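3.2 Open-backed shelving and the wall behind it

I'll admit I came to this part of the study with a bias. I like a shelf you can see through, and I've lived with one (badly loaded, always) for years. So when Miroslava Stetsiuk and I started the Stillberg interviews, I tried hard to let people complain about theirs – and they did! Dust came up first, then things dropping down the back, then the wall itself. Of the 12 households we visited, 9 had left at least one compartment empty on purpose, and most of them talked about the wall when I asked why. One tenant told me she'd "paid for the brick in the rent" and wasn't going to hide it behind paperbacks.

What interests me here is how the peg holes fit in. Pre-drilled sides promise that a shelf can be moved whenever you like, but hardly anyone we talked to had moved one after the first week. Negash calls this "settled storage," and I think the term works well for cube units too, although his own cases were all closed cupboards. Figure 4 shows the sort of unit I mean, with the brick coming through the open backs and again under the bottom shelf. I'll come back to the dust in Section 3.4, where the Wednesday cleaning diaries have a lot more to say about it.

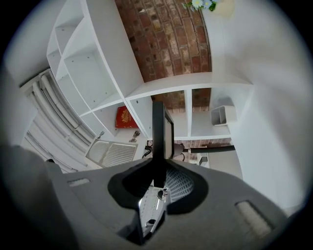

Figure 4. White cube-style shelving with open backs, exposed brick wall behind.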